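Nilari desk phone set – readme

Clips of one white desk phone on a round table, peach cloth with the daisy print, small vase behind. 301 clips, 15 held back for testing.

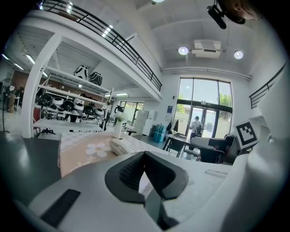

Phone position varies a bit, cloth stays put mostly. Labels are in phone.csv, one row per clip. Spelling not checkd. 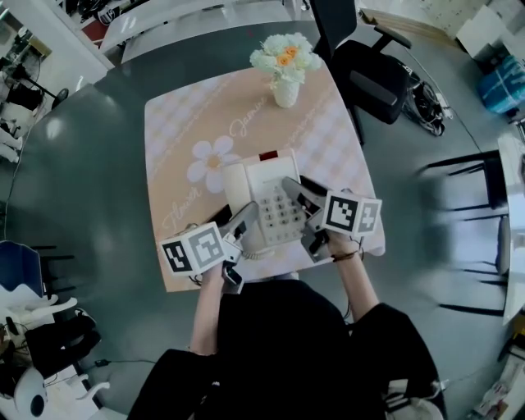

Phone on the "Jasmine" cloth, keypad side right.

Room views go in /room – 40 clips, no phone label.

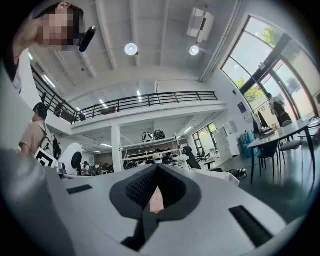
Room view, pendant lamps on.

Todo: fix duplicate rows, rename the Febuary folder.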